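Blog > Household > Buying less

Last updated March 14, 2019
4 min read

I gave up the weekly shop in February. For years I drove out to the big store in Gatville every weekend, filled the trunk, and threw a good part of it out by Thursday night. My last big receipt was for 155 dollars, and I still ordered pizza twice that week.

Now I walk to Pešek, the small grocery at the end of Brancombe, and buy for a day or two.
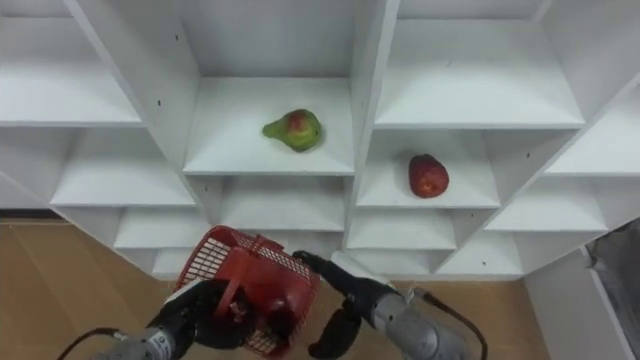
A pear on the shelf.

The walk takes 16 minutes each way. I bring a short list and pay cash. Prices are higher on most things, coffee especially, but I spend 70 dollars a week now - less than half of what I did before. Some of that is just not walking past the snack aisle.
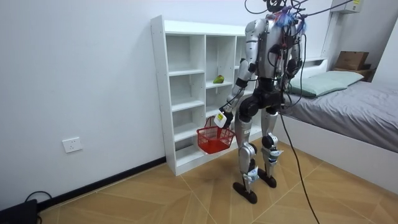 White shelves and a red basket.

My neighbor Čestmír Hrubý has shopped this way all his life and doesn't see why I'm writing about it. He buys bread in the morning and decides on supper after lunch. I can't do that yet. I still plan two suppers ahead, usually soup and something with eggs. 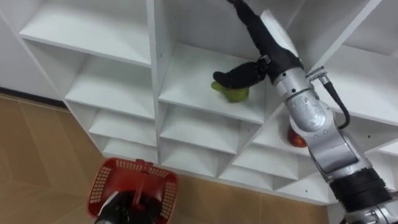 The hardest part was the pantry at home. I had three bags of rice open and a jar of molasses I don't remember buying. I used up what I could and didn't replace it. Empty white cubbies like these would have bothered me a year ago, and I would have filled them. I leave the gaps alone now.

Bulk items are still a problem. Pešek doesn't carry large bags of flour, so I drive to Gatville for that every other month.
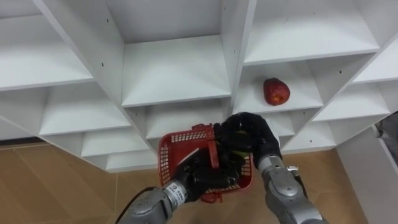

Shelves, with fruit.

Next I want to sort out the freezer - there is soup in there with no label on it.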